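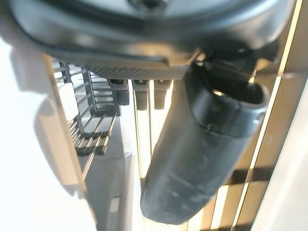

Textured strip and tabs, seen close up.

Linex 25 Undermount Sink — Stainless Steel

Single rectangular basin for stone or solid-surface counters. Brushed finish on the walls and floor. Supplied with mounting clips, a paper cutting template and a round drain. Faucet sold separately.

Item no. 2489
Minimum cabinet width: 25 in.
Weight with packaging: roughly 25 lb
Warranty: 2 years
Price: $139
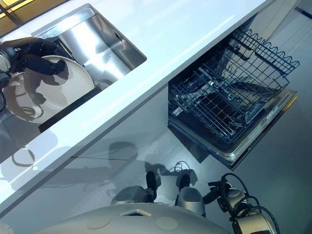
Rectangular basin in a white countertop, with a plate in the sink.

Seal the cut edge of the counter before fitting the clips. Clean with mild soap and wipe along the grain. Do not use chlorine bleach.

Comments

Inger Eskildsen: Template was accurate. Clips are stiff — use a nut driver.

Troels Riis: Does the drain take a standard strainer basket? Ordered in December, still haven't fitted it.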